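공유작업실 프릴포트, 직접 조립한 로봇 팔 '오언' 첫 공개

2018년 12월 4일

공유작업실 프릴포트(Prilport)에서 회원들이 틈틈이 만들어 온 로봇 팔 '오언(Owen)'이 드디어 작업대 위에서 움직이기 시작했다. 평일 저녁마다 모여 배선하고, 깎고, 다시 조립하기를 8개월. 이제는 코드를 올리면 팔이 책상 위를 천천히 가로질러 원하는 지점 위에 멈춰 선다. 처음 본 사람이라면 한참을 서서 구경하게 되는 움직임이다!

제작을 이끄는 사람은 오레스트 스테치우크 씨와 예우도키야 호로베츠 씨다. 스테치우크 씨가 제어 프로그램을, 호로베츠 씨가 그리퍼와 손목 쪽을 맡았다. 두 사람 모두 로봇이 본업은 아니다. 스테치우크 씨는 낮에 물류 회사에서 재고 프로그램을 관리하고, 호로베츠 씨는 안경테를 만드는 공방에서 일한다. "손가락 끝 각도를 1도 바꾸는 게 이렇게 재미있을 줄 몰랐어요. 안경다리 맞추는 일하고 꽤 비슷해요." 호로베츠 씨의 말이다.
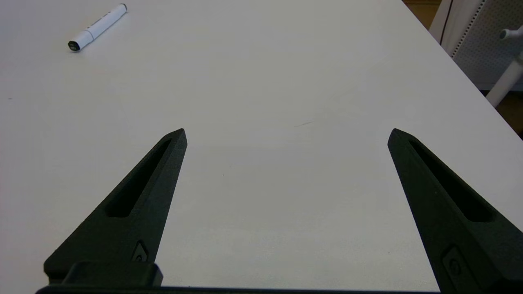

그리퍼의 두 손가락은 이번이 다섯 번째 설계다. 첫 번째 것은 너무 무거웠고, 두 번째와 세 번째는 힘을 주면 끝이 벌어졌다. 네 번째부터 손가락 면에 길게 홈을 파서 무게를 줄였는데, 이때부터 모터 소리가 눈에 띄게 조용해졌다고 한다. 홈의 깊이를 두고는 지금도 의견이 갈린다. 호로베츠 씨는 조금 더 파도 된다는 쪽이고, 기계 가공을 돕는 우르스 베르히톨트 씨는 이쯤에서 멈추자는 쪽이다. 베르히톨트 씨는 "한 번 부러지면 다음 주 저녁을 통째로 쓰게 된다"며 웃었다.

현재 진행 중인 작업은 위치 보정이다. 작업대 위 정해진 지점 25곳으로 팔을 차례로 보내고, 손가락 사이 중심이 얼마나 벗어나는지를 기록한다. 한 바퀴를 도는 데 70분이 걸린다. 지루할 법도 한데 작업실 분위기는 정반대다. 팔이 한 지점에 설 때마다 누군가 숫자를 부르고, 누군가는 표에 적고, 오차가 줄어들면 옆 책상에서 납땜하던 사람까지 박수를 친다. 지난주까지 가장 크게 벗어난 지점의 오차는 5밀리미터였다. 목표는 그 절반 이하이고, 스테치우크 씨는 12월 안에 충분히 가능하다고 본다.

골칫거리는 역시 전선이다. 손목이 돌 때 선이 당겨지면 값이 흔들리고, 너무 여유를 주면 팔이 내려올 때 걸린다. 살림 체게 씨가 합류하면서 이 부분에 속도가 붙었다. 무대 조명 설치 일을 오래 한 체게 씨는 관절마다 선이 얼마나 움직이는지를 일일이 재어 길이를 다시 정하고 있다. 손목 주변은 아직 임시 배선 상태여서 모양은 투박하지만, 체게 씨는 움직임이 다 정해진 다음에 예쁘게 묶어도 늦지 않다고 말한다.

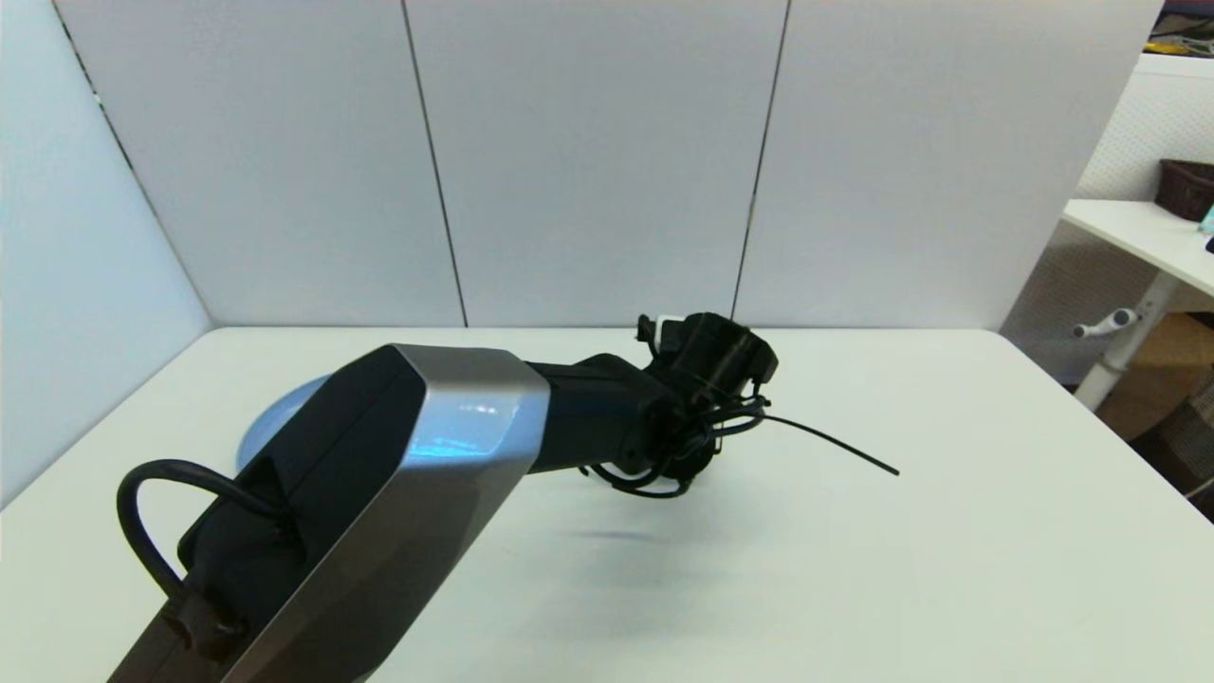
보정이 끝나면 '엑사이드(Ekside)'라는 이름의 두 번째 단계가 시작된다. 작업실 공구함에서 필요한 공구를 골라 사람에게 건네주는 것이 목표다. 우선은 드라이버와 육각 렌치처럼 길쭉한 것부터 시도하고, 모양이 복잡한 펜치류는 나중으로 미뤘다. 물체를 알아보는 프로그램은 페디르 시르코 씨가 짜고 있는데, 조명에 따라 결과가 꽤 달라져 저녁 시간과 낮 시간에 각각 시험할 계획이다.

설계 파일과 부품 목록, 실패한 손가락 네 종의 도면은 작업실 게시판에 모두 올라와 있다. 다른 작업실에서 똑같이 만들어 보고 싶다면 얼마든지 가져다 써도 된다. 호로베츠 씨는 특히 두 번째 손가락 도면을 꼭 봐 달라고 했다. 잘 안 됐지만 모양은 제일 마음에 든다는 것이다.

오언을 가까이에서 보고 싶은 사람은 평일 저녁 프릴포트에 들르면 된다. 보정 작업 중에는 작업대에 손을 올리지 말아 달라는 것이 제작팀의 당부다. 표에 숫자 적는 일을 도와줄 사람도 환영한다고 한다.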